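The Supper That Kept Moving

By the time I found the right door in Brendbridge, the soup was already on and somebody had handed me an apron. I hadn't planned on cooking. I had planned on sitting in a corner with a notebook, the way you do when you've been sent to write about other people's dinner, but Dineo Sithole has no use for a person in a corner. "You can peel," she told me, and pointed to the carrots, and that was the end of my career as an observer.

The Motaung supper has been going for 15 years now. It started in Dineo's own kitchen the winter she moved into the building and realized she knew the mailman better than she knew the family across the hall. She made a pot of beans, far too big, and knocked on doors. Three people came, one of them only to ask her to turn the radio down (he stayed until ten). The next month it moved to Gerrit Ngubane's place on the second floor, because he owned a bigger pot, and it has been moving ever since, kitchen to kitchen and eventually street to street, carrying its name from the old apartment house where it began.

I'd heard about it from a cousin, who had heard about it from her dentist, and I'll admit I came expecting something a bit precious. Linen napkins, maybe, or a theme. What I got was Gerrit in his socks, arguing about whether you put sugar in tomato sauce, and a teenager grating cheese straight onto a cutting board while she did her Spanish homework out loud.

The rules, such as they are, have hardly changed. Whoever hosts makes one hot thing. Everyone else brings whatever they've got, and you don't tell anybody ahead of time what that will be. There was a supper one February when it came out as soup and five kinds of potato, and people still talk about it fondly. Gerrit did try a sign-up sheet once. It lasted a month.

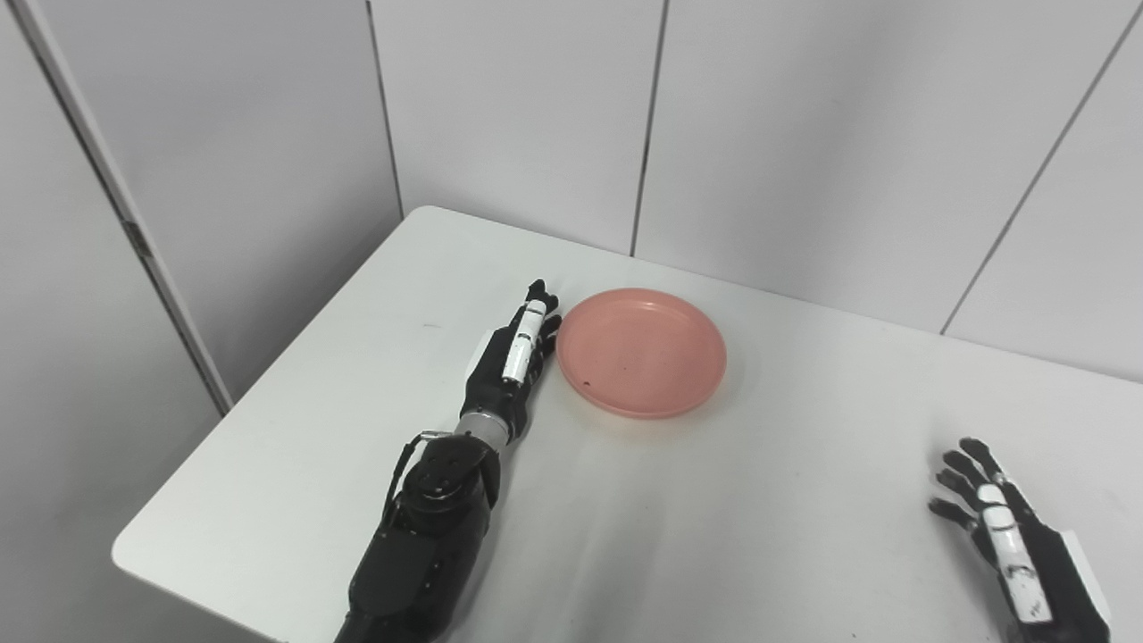
Dishes are their own story. Nothing matches and nothing is supposed to, and over the years the plates have wandered so far from their first owners that Thandeka Molefe once bought back her grandmother's gravy boat at a yard sale in Grorura, two towns over. She paid a dollar for it and brought it to the next supper full of gravy. "I thought I might as well get it working again," she said. She told me this while drying forks, and then she told me about her grandmother, who sounds like someone I'd have been a little afraid of and would have visited every week.

That's how the evening goes, really. You start on one subject and you end up three subjects over with a dish towel in your hand. I talked with Johannes Pretorius about bread for so long that the soup needed heating up again. He bakes before dawn, two loaves in the same dented pans, and he has strong feelings about salt. He'd had a hard year, he said, and there were months when the supper was the only evening he put on a clean shirt. Then he asked if I wanted the heel of the loaf, and of course I did.

We were 20 at the table by half past seven, if you can call it a table when part of it is an ironing board. The talk was about the new bus route, somebody's knee, and whether the plum tree behind the library belongs to anyone. I had two bowls of soup and a square of something with apricots in it that I've been trying to make at home ever since, without much luck. My carrots, I noticed, were a little thick.

Dineo is thinking about handing over the calendar, which she still keeps on paper, inside a kitchen cabinet door. Vusumuzi Matlala has offered to take it. He's the one who came about the radio. She says she'll decide after the summer, and he says she's been telling him that since his hair was black.

The next supper is at Thandeka's. I've been told to bring whatever I've got, and to come early enough to peel.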